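Teaching by hand, news from the Stulside room

August was busy, sorry this is short. Demos by hand grip all month, no remote arm yet.

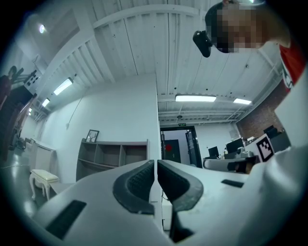
How many demos before the robot can try a task alone?
Depends on the task. For plain pick and place we start training at 60, then add more wherever it fumbles. Drawers and lids take far longer.

Naledi Radebe has the new task list — ask her for it. Slow hands please, and close the fingers fully before you lift. Shifts are 2 hours, no more, people get sloppy after that. Total so far roughly 4000 demos, wich is great. Remote control trials next, Wahyudi is setting up.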